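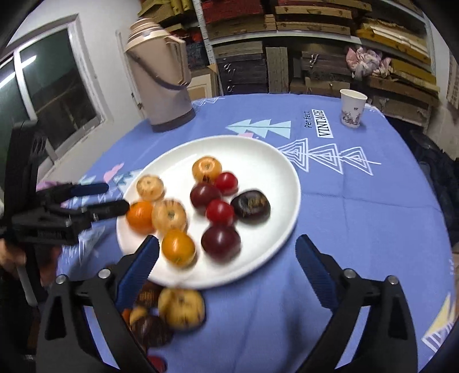 원형 테이블 위의 흰 접시, 파란 테이블보

Jadero Govo 생맥주 순환 냉각기 (펍·탭룸용)

제품 개요
Govo는 지하 저장고와 바 카운터 사이의 맥주 관로를 냉각하는 수조식 순환 냉각기입니다. 케그 보관실의 실내 냉방은 담당하지 않으며, 보관실 온도는 별도 설비로 유지해야 합니다. 기존 건물의 좁은 계단과 낮은 천장을 고려해 본체와 펌프부를 분리 운반할 수 있습니다.

주요 사양
냉각 능력: 3000 W
맥주 관로: 최대 8회선
본체 중량: 40 kg(수조가 빈 상태)
운전 소음: 46 dB(전면 1 m)
전원: 단상 220 V, 전용 회로
수조 재질: 스테인리스강
제어: 디지털 온도 조절기, 빙층 두께 센서

설치 조건
바닥은 수평이어야 하며 만수 상태의 하중을 견뎌야 합니다. 흡기구와 배기구 앞에는 물건을 쌓지 마십시오. 응축기의 열이 케그 보관실로 배출되면 보관실 냉방 부하가 증가하므로 배기 덕트(별매) 사용을 권장합니다. 관로 다발은 보온재로 끝까지 감싸고, 벽 관통부의 틈은 밀봉합니다. 카운터까지의 수직 높이가 큰 매장은 주문 전에 관로 도면을 제출해 주십시오.

Son 탭 타워와의 연결
Son 계열 탭 타워는 어댑터 없이 연결됩니다. 타사 타워는 냉각수 순환구의 외경을 먼저 확인하십시오. 핸드 펌프로 제공하는 캐스크 에일은 Govo의 기본 설정에서 지나치게 차가워질 수 있습니다. 이 경우 해당 회선을 수조에서 분리하고 보온 관로만 사용합니다.

유지 관리
수조 수위는 매주 점검합니다. 응축기 필터는 매월 청소하고, 수조의 물은 분기마다 교체합니다. 관로 세척 중에도 순환 펌프는 정지하지 않아도 됩니다. 빙층 센서 오류가 표시되면 전원을 끄고 얼음이 모두 녹은 뒤 다시 기동하십시오. 얼음을 도구로 깨면 냉각 코일이 손상되며, 이로 인한 고장은 보증 대상에서 제외됩니다.

구성품
본체, 순환 펌프, 배수 호스, 수평 조절 발, 설치 설명서. 맥주 관로와 보온재는 포함되지 않습니다.

주문 및 기술 문의
Hencombe 영업소, 담당 Pushpa Bhatt
4월 주문분부터 배수 호스는 연장형으로 출고됩니다.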